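Journal > Odds and ends > Packing

I have been trying to get through a fortnight away on one small bag, and most of the trouble is in the washbag. Clothes fold down. Bottles don't.

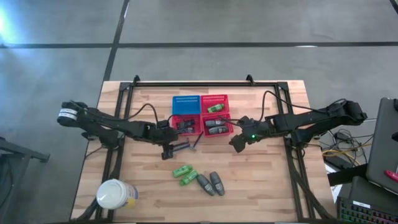
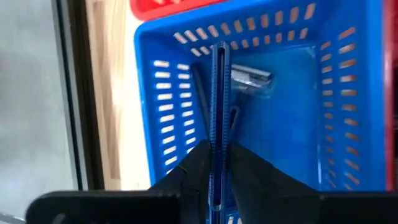 A blue plastic razor over a blue basket.

My first go at this was the trip to Brudbridge in September. I weighed the bag on the kitchen scales before I left and the washbag alone came to 966 grams. That was shampoo, shower gel, a full tube of toothpaste, sun cream and a tin of shaving foam I had bought in Tokgate and hardly used.

For the next trip I took out the foam and the shower gel and bought a plain bar of soap instead. It does for shaving too if you work up enough lather. The weight only dropped to 890 grams, mainly on account of the tin I keep the soap in, a heavy old thing with a hinged lid. I have since moved the soap to a Noltis pouch. It leaks a bit at the seam, so I wrap it in a flannel. The pouch weighs 87 grams with the soap inside.

Shampoo I now decant. I had 2 of the small Jemal bottles and one split on the coach, all over a pair of socks, so I put the other inside a freezer bag. Fill them only three quarters full and squeeze the air out before you put the lid on.

Sun cream I buy when I get there. It costs more but I was bringing half of it home again anyway. Toothpaste I still take full size. The little tubes run out after five days and I end up hunting for a chemist.

I haven't sorted out the towel yet. The thin travel ones dry fast but I don't like the feel of them, and the one I do like takes up a third of the bag. I will probably try a smaller cotton one next.

Contact | Copyright the author | Back to top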